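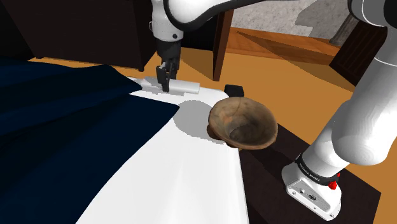

One reader from Mudura wrote to us that 1000 examples of the same easy grasp taught her arm less than 211 mixed ones. We had the same experience at Grunotholm, so these tips are mostly on how to mix.

Tips for recording pick-up examples in a simulated bedroom

Change the folds of the blanket between episodes. If the cloth is always the same, the system learns the cloth.

Put the object at a new angle each time, also near the edge of the mattress. A round thing on a soft sheet is a good teacher.

Leave one or two other items close by, for example a bowl. A bed with only one target is too clean for training.

Close the fingers slowly and wait 2 seconds before you lift. Our first set had 324 episodes and we had to cut many of them, as the lift started too early.

Keep the failed grasps, but in their own folder, with a short note in plain words.

Move the light now and then. Shadows on white bedding confused our Pramance model for most of November.

Save the scene settings together with each episode. I forgot this on a Monday and had to repeat the whole afternoon.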